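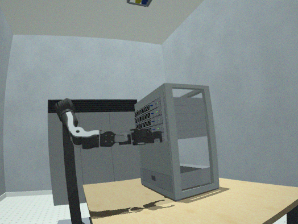 The rack on its table, gripper at the lowest unit.

I'd met Amnuay Phromma only twice before he became head of the Nedard chieftaincy council, and both times he fed me. So when I heard he'd be crowned in December, I drove the 217 miles (bad knee and all!) and got there at 10 in the morning, just as the drummers were tuning up.

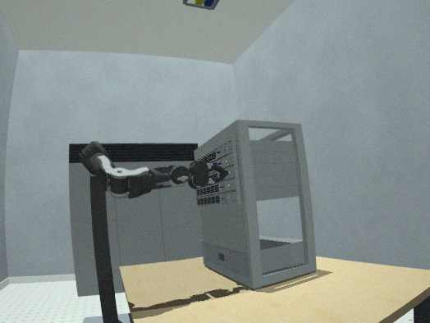

Issue 217, page 10

The old families from Breno sat on the left, the Sabbagh side on the right, and everybody talked straight through the prayers. I loved it. Amnuay kept his speech to two minutes, mostly on the market road, and then came down to shake hands with up to 1439 people.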